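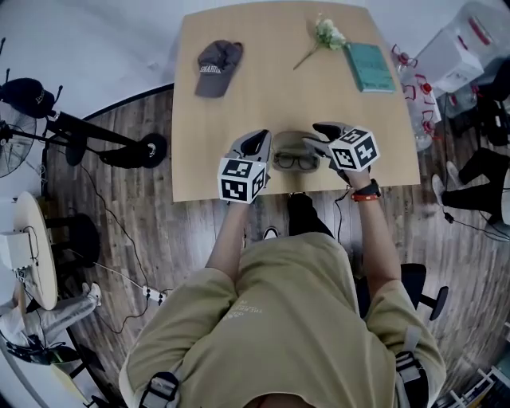 Changer de lunettes à quarante-neuf ans

J'ai porté la même correction pendant six ans. Je le savais, l'opticien me l'avait dit, et je repoussais quand même. En janvier j'ai fini par prendre rendez-vous, après avoir lu 353 au lieu de 553 sur un relevé et refait tout un tableau pour rien.

L'ophtalmologue m'a reçu à l'heure, ce que je note parce que c'est rare. Vingt minutes d'examen. La myopie n'a presque pas bougé, un quart de dioptrie à droite. Pour la lecture, c'est autre chose. Il m'a fait tenir un petit carton et le reculer jusqu'à ce que je lise la dernière ligne. Mon bras était presque tendu. Il a écrit « presbytie débutante » sur l'ordonnance et m'a parlé de verres progressifs.

Je suis d'abord allé dans la boutique où j'avais acheté les précédentes. Le devis faisait deux pages et je n'ai pas compris la seconde. Trois niveaux de verres progressifs, avec des noms différents pour chaque traitement. J'ai demandé ce qui changeait entre le deuxième et le troisième. On m'a répondu « le confort ». Je suis parti avec le papier.

Chez Kamell, plus petit et un peu plus loin de chez moi, Hjalti Bech a pris une feuille et dessiné un verre : la zone pour voir de loin en haut, la zone de lecture en bas, un couloir entre les deux et du flou sur les côtés. Le prix dépend en grande partie de la largeur du couloir. Il m'a demandé combien d'heures je passais devant un écran, à quelle distance, et si je conduisais la nuit. J'ai pris le milieu de gamme.

Les premiers jours

La première semaine est pénible. Les escaliers surtout : en baissant les yeux on regarde par la zone de lecture et la marche devient floue. Il faut baisser la tête. On me l'avait expliqué au magasin, mais il m'a fallu rater une marche devant la gare pour m'en souvenir.

À l'ordinateur, je levais le menton pour trouver la bonne zone et j'avais mal à la nuque le soir. J'ai descendu l'écran de quelques centimètres et ça va mieux. Pour les longues journées de bureau, on m'a parlé de verres dits de proximité. Je verrai plus tard, une seconde paire n'est pas dans mon budget cette année.

Je suis retourné à la boutique au bout de dix jours pour un réglage. La monture glissait un peu, donc tout le verre était trop bas. Cinq minutes avec une pince et les branches étaient refaites – je n'aurais pas pensé que deux millimètres comptaient autant.

L'étui et l'entretien

Je posais mes anciennes lunettes n'importe où, verres contre la table, et elles étaient rayées au bout d'un an. Avec ce que coûtent celles-ci, je les range. Un étui rigide reste à la maison, un autre dans le sac. Le modèle souple que j'avais avant ne protège de rien quand on s'assoit dessus.

Pour le nettoyage : eau tiède, une goutte de liquide vaisselle sans crème, chiffon microfibre. J'ai arrêté le coin de t-shirt. Le chiffon passe à la machine avec le reste, sans adoucissant.

Il me reste à envoyer la facture à la mutuelle, qui réclame aussi l'ordonnance et le détail des verres. J'ai scanné le tout hier soir.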